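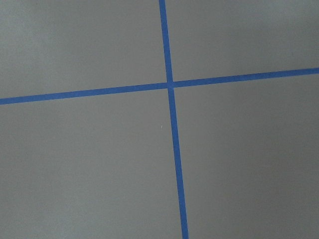

Gray surface marked with crossing strips of blue tape.

Skevby Foods Adds Frozen Avocado Halves to Retail Line

Skevby Foods will begin shipping peeled, pitted avocado halves to grocery stores in February. The product is sold under the Bucur label in a resealable 300-gram bag. It joins the frozen mango and frozen sweet corn already in the Bucur range.

The fruit is Hass avocado, picked at a minimum dry matter content of 23 percent and ripened before processing. Halves are peeled by hand, dipped in a solution of water, ascorbic acid and citric acid, and frozen individually on a belt. Freezing the halves one at a time keeps them separate in the bag, so a cook can take out a single half and return the rest to the freezer. No salt, sugar or oil is added.

Skevby tested the product for ten months at its kitchen in Grukberg. The work covered 31 recipes, among them guacamole, black bean soup topping, chilled cucumber soup, green goddess dressing, smoothies and a chocolate pudding. Recipes that call for mashed or blended avocado gave the most consistent results. Sliced uses were less successful. Thawed halves are softer than fresh fruit and lose their edges when cut thinner than a quarter inch.

"Freezing changes the texture of an avocado, and the directions on the bag say so," said Hélder Ramalho, product development manager at Skevby Foods. "For dips, dressings and spreads we recommend a partial thaw. For salads we recommend fresh fruit."

Recommended thawing is in the refrigerator, in a covered dish, for three hours. For blended drinks the halves may be used directly from the freezer. Thawed fruit should be eaten the same day and should not be refrozen. Lime or lemon juice may be added after thawing to slow browning.

A home-use trial was run before launch by Vullel, a consumer testing firm. It enrolled 359 households, which received two bags each and returned 2,074 meal records. Dips and spreads were the most common use, followed by smoothies and toast.

"The records show people thawing one or two halves for a weekday meal," said Aiman Mangundap, who managed the trial at Vullel. "Larger batches were mostly guacamole."

Bags should be stored at 0 degrees Fahrenheit or below. Stores may order in cases of 12. A recipe card for each of the tested dishes, with weights in grams and ounces, will be supplied to retailers on request.

Skevby Foods packs frozen fruit and vegetables for grocery and food service customers.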